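6. Holiday and Event Day Operation

6.1 Purpose of this section

This section explains how to set up the Plustura visitor guide service for public holidays, seasonal evenings and ticketed events at Rargate Park. It applies to duty managers and to guest services staff who hold a supervisor login. Ordinary opening days are covered in section 4.

An event day differs from an ordinary day in three respects: the park closes and reopens between sessions, parade and firework times replace the standard show times, and some rides operate on a separate queue list. Each of these must be entered before the day is published to visitors.

6.2 Before you begin

Confirm that you have the following to hand:

– the signed event sheet from the entertainments office
– the ride availability list for the evening session
– your supervisor login and the park code, 767
– the name of the duty manager for each session

Note: An event day may be prepared at any time, but it cannot be published until the previous event day has been closed. See 6.6.

6.3 Creating the event day

1. Sign in at the guest services desk and select Calendar.
2. Select the date, then choose Change day type.
3. Select Event day. The date is shown with an orange border.
4. Enter the park code when prompted.
5. Under Sessions, enter the opening and closing time of the day session.
6. Select Add session and enter the times for the evening session. A gap of at least 20 minutes must be left between sessions.
7. Enter the duty manager for each session. The same person may be entered for both.
8. Select Save as draft.

Caution: Do not choose Copy from last year. Gate times are copied with the rest of the day and will overwrite any changes made by the ticket office.

6.4 Entering parades and fireworks

1. Open the draft and select Entertainment.
2. Remove the standard show times by selecting Clear all.
3. Enter each parade with its start time, its starting point and its direction of travel. Parades that start at Lomasley Gate run towards the lake unless the event sheet states otherwise.
4. Enter the fireworks time. The service adds the viewing areas automatically.
5. If a countdown is planned, tick Countdown and enter the exact time of its last second.
6. Check every entry against the event sheet and select Save.

Note: The Bermúdez Terrace is reserved for dining guests on event evenings. It should remain hidden from the list of viewing areas, even where it is open to all visitors during the day session.

Where wind or rain may affect the display, a holding message should be prepared in advance. Select Messages, then Holding, and use the approved wording. Staff should not write their own text. Visitors who have travelled some distance for a holiday display will plan their evening by what the service tells them.

6.5 Ride queues during the evening session

1. Select Queues, then Evening list.
2. Tick each ride that appears on the availability list.
3. For rides with a shared entrance, enter the lower of the 2 capacities.
4. Set the refresh interval to 4 minutes.
5. Select Apply to evening session only.

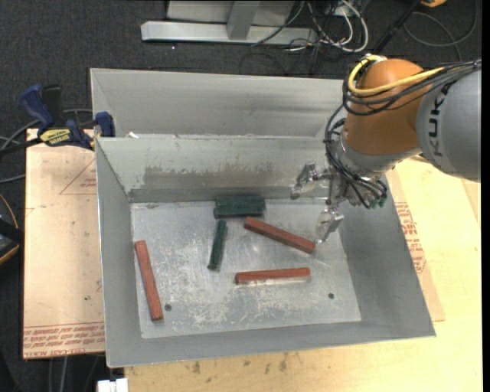

Figure 6. Robot arm above a grey metal bin holding red and green blocks.

Caution: If Apply to whole day is selected by mistake, the day session queues will be withdrawn from visitors' telephones at once. Select Restore and inform the duty manager.

6.6 Publishing and closing

1. Ask a second supervisor to read through the draft. The person who prepared the day may not approve it.
2. Select Publish and confirm.
3. Check the visitor view on a telephone that is not signed in.
4. After the evening session has ended and the gates are shut, select Close event day.

Any message still showing when the day is closed will be removed. Lost property notices are kept and carried forward to the next opening day.

6.7 Contacts

Changes to the event sheet: Leire Valcárcel, Entertainments Office
Supervisor logins and park codes: Ramiro Manzano, Guest Systems

Requests for a new login should be made before the end of February for the spring and summer season.

Section last revised: 28 June 2026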